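Forum > Vie d'atelier > Automatisation
Sujet : Cellule de tri chez nous, retours ?

kolibri_59
Salut à tous. Chez Boyer on passe une partie du tri de pièces en vrac sur robot. Essais depuis juillet. Je suis au tri manuel depuis pas mal d'années, on est une petite équipe, et là on nous demande de « participer à la mise au point ». Concrètement on vide, on remplit, on remet les pièces dans le bac, on note les ratés. Pas de changement de fiche de poste, pas de prime. C'est pareil chez vous ?

marteau-pilon
Pareil. Et attends la suite. Chez nous (Trerenik, site nord) ils ont dit « personne ne perd sa place ». Vrai sur le papier. Les intérimaires par contre, plus un seul.

Eugénie Millet
Je suis côté méthodes donc je vais me faire taper dessus, tant pis. Le tri en vrac à la main c'est les épaules et les poignets foutus à 50 ans. J'ai vu les arrêts. Un bras qui plonge dans un bac toute la journée, ça ne me choque pas. Ce qui me choque c'est que l'opérateur ne soit pas formé derrière. Demandez la formation AVANT la mise en prod, par écrit.

kolibri_59
@Eugénie oui les épaules, j'en sais quelque chose. Mais formation à quoi ? On nous a montré l'arrêt d'urgence et comment acquitter un défaut, 10 minutes montre en main. Le reste c'est l'intégrateur.
Le poste d'essai est monté sur une table, un KUKA au-dessus d'un bac gris, des serre-joints pour tenir le tout. Pour l'instant on met des objets d'essai dedans, des bâtonnets rouge orangé, un bloc vert foncé, pas les vraies pièces.
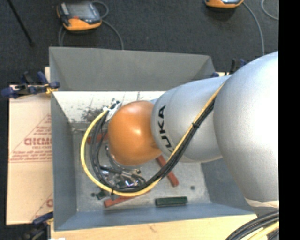 Et la cadence, parlons-en. Le chef a annoncé 3 000 prises par poste d'ici la fin des essais. Moi je veux bien, mais le bac faut bien que quelqu'un le recharge, et à ce rythme là c'est nous qui courons derrière la machine. Avant je m'arrêtais quand je voulais souffler deux minutes.

gégé.maint
Les câbles qui passent à l'extérieur du bras, surveillez ça. Chez nous c'est la premiere cause d'arrêt. Ça frotte, ça tire, et hop défaut capteur à 4h du mat. Demandez qui a l'astreinte.

marteau-pilon
L'astreinte, ah ah. Chez Trerenik c'est tombé sur la maintenance, même effectif. Merci le progrès.

Nisha Upadhyay
Pas d'accord avec le ton général. J'étais au tri chez Jivholm, maintenant je suis conductrice de cellule. Deux échelons de plus, je rentre le soir sans avoir mal. Personne me l'a offert, j'ai demandé, redemandé, et j'ai suivi le module pendant que les autres râlaient en salle de pause. Désolée mais c'est comme ça.

marteau-pilon
@Nisha tant mieux pour toi. Combien de conductrices pour combien de trieurs au départ ?

Nisha Upadhyay
23 au tri avant. Trois en conduite. Les autres au conditionnement ou à l'expé, sauf deux départs. Je dis pas que c'est rose pour tout le monde.

marteau-pilon
Voila.

Eugénie Millet
Le ratio est mauvais, oui. Mais il se négocie au début, quand l'entreprise a besoin de vous pour les essais. Kolibri, tes notes sur les ratés elles valent de l'or, l'intégrateur ne sait pas comment vos pièces s'emmêlent. Garde une copie. Et fais inscrire le sujet au CSE, nouvelle techno = consultation.

kolibri_59
Le CSE a été « informé ». Consulté j'en suis moins sûre, je vais demander le PV.
Sinon un gars de l'intégrateur parlait d'un logiciel, Wavorden, pour suivre les défauts. Ça enregistre aussi qui acquitte et en combien de temps. Quelqu'un connaît ?

gégé.maint
On l'a. Oui c'est nominatif si tu te logges avec ton badge. Nous on a obtenu un compte commun par équipe. À demander tout de suite, après c'est mort.

kolibri_59
Ok merci, ça je le remonte demain matin. Je reviens quand j'ai le PV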